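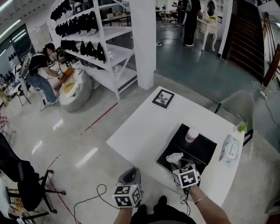 What happens to the people on a shift when part of their work gets automated?

Mostly their day gets rearranged. Some of the dull parts go, some new parts show up, and the folks who knew the old job best end up teaching it.

Speaker notes, Margareta Zamfir, Zavport
Slot: 30 minutes including questions. Clicker is on the lectern, spare batteries in my bag.

Opening
Say hi, thank Domnica for the intro. Ask for hands: who has had a machine arrive at work before anyone told them what it was for? Wait for the laugh, then go on.

I love this subject, so watch the speed! Breathe after the Stamard story.

The small jobs
Picking up a tissue. Putting a thing back on a tray. People do these without a thought, and then they try to explain one to a machine and spend a whole morning on it. When we started, Brândușa wrote down how she tidies a table. Her first version was 9 lines. By the end of June it was over 200, and she was still finding steps (which hand, how hard to squeeze, when to let go). Read two or three of them out loud, they're great.

Point to make: she had been doing skilled work for years and her job title never said so.

What changed at Stamard
- Night crew does less fetching, more checking
- Handover moved to 2 p.m. so both shifts can talk
- New role, "demonstrator." Four people trained, pay grade went up one step
- Two people asked to go back to their old tasks and did. Say this clearly, don't skip it

Relu's bit: he was the loudest skeptic on the floor. Now he shows new starters how to hold a gripper so their wrist doesn't ache by lunch. He still thinks the break schedule is wrong, and I agree with him. Demonstrating is tiring in a different way from lifting. We went to 60 minutes on, then a proper stop, and people stopped complaining about their shoulders.

What I'd ask your boss
Who picks the tasks? Who gets paid for the teaching? What happens to a person's hours when the machine takes over a piece of them? Lappalainen put the answers up on the wall by the lockers, in big type, before anything got switched on. I was so happy when I saw that.

If time: Clelness story (the cleaning team that redrew the whole floor plan themselves). Skip if past the 20 minute mark.

Questions
Zamfira has the roving mic. Someone will ask about job losses. Give the Stamard answer first, then say we don't know yet about the other sites. Handouts are by the door, contact details on the back.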